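A flat should have room for a table

Ludger Kettler
2021-08-18

The new flats at Redgate went on sale in January and I went to look at one, as I was thinking of moving nearer to my sister. There are 184 of them in three blocks. The agent walked me through a two-bedroom flat on the fourth floor. It had a good bathroom, large windows, plenty of sockets and a kitchen along one wall of the living room. I asked where the table went. She pointed at a ledge sticking out from the end of the worktop, with two high stools under it, and said most buyers found that was enough.

I went home and measured my own table. It is 14 inches wider than the only stretch of free wall in that flat, and if I had put it there the balcony door would not have opened. I did not buy the flat. I have been thinking about that ledge ever since, and I want to argue that we should stop building homes with no place for a table in them.

I know there are worse things wrong with housing. Damp is worse, and so is rent that goes up every year. People who are sleeping on a relative's sofa will not lie awake wondering about the dining arrangements. But we are building a great many small flats at the moment, and they will stand for a long time, and the people who draw the plans are making a choice about how everyone in them will live. I think they are making the wrong one.

A table is the one piece of furniture in a home that does not say what it is for. A bed is for sleeping and a sofa is for sitting and mostly for looking at a screen. At my table in the last month I have eaten, paid bills, cut out a pair of curtains, taken a lamp to pieces, and played cards with my nephew until his mother rang. None of this could be done on a ledge. A ledge faces the wall. It seats two people side by side, as if they were waiting for a train, and when one of them wants to spread out a newspaper the other has to move.

When I was growing up we had a table that took up most of the back room. You had to turn sideways to get past it to the garden. My mother complained about it each time she hoovered and would never hear of getting rid of it. We did our homework at one end while she peeled potatoes at the other. I was not a talkative boy, and I doubt I would have told her anything at all if I had been sent to a desk in my bedroom. Most of what she knew about my life she learned because I happened to be sitting there with nothing to do but long division.

This is sometimes put as an argument about family meals, and I want to be careful with that. I have read plenty of articles saying that families who eat together are happier, and I suspect that families who are happy are more likely to eat together in the first place. My claim is smaller. If there is a table, people may or may not use it. If there is no table, they can't.
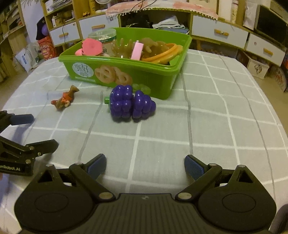 The usual answer is that people no longer want one. The developer's brochure for Redgate calls the layout "flexible living" and shows a young couple laughing on the stools. I asked the agent whether anyone had been asked. She said the layouts came from an outside firm, Tendosach, which supplies plans to several builders, and she was kind enough to give me a copy of their leaflet. It talks about "zones". There is a cooking zone, a relaxing zone and a work zone, this last being a shelf in the hall cupboard. Eating is not given a zone. I suppose it is thought to happen somewhere between the first and the second, with the plate on your knee.

I don't believe people have stopped wanting tables. I believe they have been given rooms that won't hold one and have made the best of it. Gladys Owino, who lives two doors from me, has a son in one of the earlier blocks down there. For his daughter's birthday he took the bedroom door off its hinges and laid it across two chests of drawers. They had eight people round it and a cloth over the top, and she says you would not have known. Then they had to put the door back before anybody could go to bed. That is a family that wants a table.

The last year and a half should have settled the matter. Everyone who could work at home was told to do so, and the children were sent home as well. Those of us with a table had somewhere to put all this. It was a nuisance clearing the papers off before tea, but it could be done. People without one worked on the bed, or on an ironing board. I spoke to a man who did his firm's accounts for months on an upturned laundry basket, and his back has not been right since. You would expect the plans to have changed after that. The Redgate brochure was printed this winter.

The second answer is cost. Floor space is money, and every square foot given over to a table has to be paid for by someone. That is true. But look at where the space goes now. The flat I saw had two bathrooms for two bedrooms, and one of them could only be reached by walking through the larger bedroom. It had a utility cupboard the size of a small lift. The master bedroom had what the agent called a dressing area, a length of floor with a mirror at the end of it. Take away the second bathroom and you could seat six. I would far sooner queue for the bath now and then than eat facing the tiles for 20 years.

The third answer is that there are folding tables, and this is the one I have most sympathy for. I went and looked at those too. The Duvadard shop on the ring road has a whole floor of them: tables that drop down from the wall, tables that pull out of a cabinet, and one that turns into a bookcase if you take the books off first. Some are cleverly made. The one I liked best cost 800 pounds, more than I paid for the table and all its chairs. And the trouble with a folding table is that you fold it. You come in tired, you look at it flat against the wall, you think about moving the armchair so that the flap can come down, and you eat standing at the sink. A table has to be already there. The jigsaw has to be able to stay out overnight.

There are people who live alone, and I am one of them, who will say that a table is wasted on one person. I used to half think so. For a while after I moved here I ate in the armchair, and it was comfortable enough, but I noticed that I had stopped asking anyone round. There was no reason I could not have done it. It just seemed like a lot of rearranging. When I cleared the table off again and started eating at it, I began to think of it as having spare places. I am no great host. I can do a stew and a crumble. But I have had people in most weeks since we were allowed to, and they don't seem to mind the stew.

Going out is not the same. I like the Mrema, on the corner by the library, and I eat there when I can. They are patient people and they never bring the bill until you ask. Still, you cannot stay until midnight in a café, or leave the cards where they are while somebody goes out for milk. If two people need to have an argument and then get over it, they are better off at home with a teapot between them.

What I would like is quite modest. There are already rules about how many sockets a new home has and how wide the doors must be, and nobody thinks these are an outrage. I would add one more. Every new home should have a space, marked on the plan and left clear of door swings and radiators, where a table and four chairs can stand with room to pull the chairs out. If it is a one-bedroom flat, make it a table and two chairs, with room to squeeze in a third. The builder does not have to supply the table. There are good second-hand ones to be had all over the country for very little, mostly because people are moving into flats that won't take them.

Until there is such a rule, I would tell anyone who is looking at a new flat to take a tape measure and an old bedsheet. Fold the sheet to the size of the table you have, or would like to have, and lay it on the floor. Then try to walk round it. The agent at Redgate has told me that the block nearest the road is 100 flats and that the plans for the next phase are not yet final. I have written to the developer with my measurements and enclosed a drawing, and I have asked for a reply in writing.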